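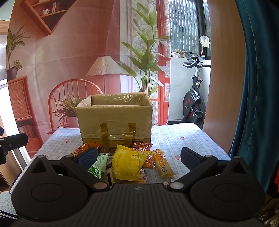

Most gap widths in a shop are recorded as a single number, and the number is then charted as if it came from one fixed place on the part. A gap is bounded by two surfaces, and unless those surfaces are flat and parallel the value depends on where the instrument touches them. The open space between the two blue pads in Figure 1 is a case of this. The fingers are angled toward each other and the pads are textured, so "the width between the pads" does not say enough for two people to get the same answer. The drawing has to state the height at which the reading is taken and whether the contact is on the peaks of the texture or on some averaged surface. The brackets we studied at the Truvenley plant have the same difficulty on a smaller scale, with two bent tabs facing each other across a slot.

3.2 Contact height and operator effects

Tóth supplies the brackets in one part number from two press tools. The print gives a slot width and a tolerance but no contact height. The inspection sheet in use when we started said only "measure slot, inside jaws." Inspectors used an Osent digital caliper with the data cable connected, and the readings went straight to the Pinden database with a time stamp, a tool number and the inspector's initials. Nothing in the record showed where on the tab the jaws had been placed.

We took 18 brackets from normal production, chosen to cover the range of slot widths seen during December and to include parts from both press tools. Each bracket was numbered on the underside. The study used six inspectors, all of whom measured the part as a regular duty. Every inspector measured every bracket twice, in an order drawn at random for each pass, and did not see the earlier readings. The same caliper was used throughout and was zeroed before each pass.

The study was then repeated with one change. A nylon stop was clipped to the fixed jaw so that the jaws could not enter the slot past a set depth. The inspectors, brackets, caliper and rules for ordering were the same. We did not tell the inspectors what the stop was for beyond asking them to seat it on the top edge of the bracket.

Results were analyzed by a two-way random effects analysis of variance with the interaction term kept in the model. We did not pool the interaction with repeatability, although some software will do so by default when the term is not significant. In the first study the interaction was large, and it was the most useful thing in the table. It means that the difference between inspectors was not a constant offset that could be trained out or corrected. Inspectors agreed well on brackets whose tabs were close to parallel and disagreed on brackets whose tabs leaned inward. Two inspectors habitually pushed the jaws to the bottom of the slot, where a leaning pair of tabs is at its widest, and their readings on those parts were high. The others measured near the top.

With the stop in place the interaction was no longer distinguishable from repeatability. The operator component also fell. Repeatability itself changed very little, as would be expected if it came mainly from jaw force and the resolution of the caliper. Part-to-part variation was slightly larger in the second study than in the first. We put this down to the reading now being taken at a height where tab lean has its full effect on the width.

3.3 Effect on the control charts

The practical question was whether the existing charts could be trusted. We exported 1876 slot readings from Pinden and sorted them by inspector and by press tool. On the averages chart, several of the points outside the limits fell on shifts covered by one of the two inspectors who measured deep. Maintenance had adjusted the press after some of these points. An adjustment made in response to a change of inspector adds variation to the process, and the range of slot widths in the subgroups that followed was wider.

The records cannot be corrected after the fact. A fixed amount cannot be subtracted from one inspector's readings when the error depends on the lean of each part, and lean was not recorded. We therefore recommended that the old limits be dropped and new ones calculated from readings taken with the stop. The plant used subgroups of 10 for the new baseline and went back to its usual subgroup size once the limits were set. Press tools are now charted separately. The print was revised to give a contact height, and the revision is dated 2019-01-18.

Jolán Bognár, who reviewed the inspection sheets, pointed out that the go/no-go gauge kept for the same slot does not remove the problem. A plug that enters from the top checks the narrowest width it meets, and on a bracket with tabs leaning inward that is the top edge. The gauge and the deep caliper reading can therefore give opposite verdicts on one part, and both are correct for the place where they touch. We found brackets of this kind in the study set. They were accepted on the caliper reading and would not take the plug.

The stop fixes the height but not the position along the tab. For the present bracket the tabs are short and this was ignored. On longer tabs the inspection sheet would need a second locating feature, and the study should be run again before any limits are carried over.

Papers > Measurement Systems > Gauge Studies > Section 3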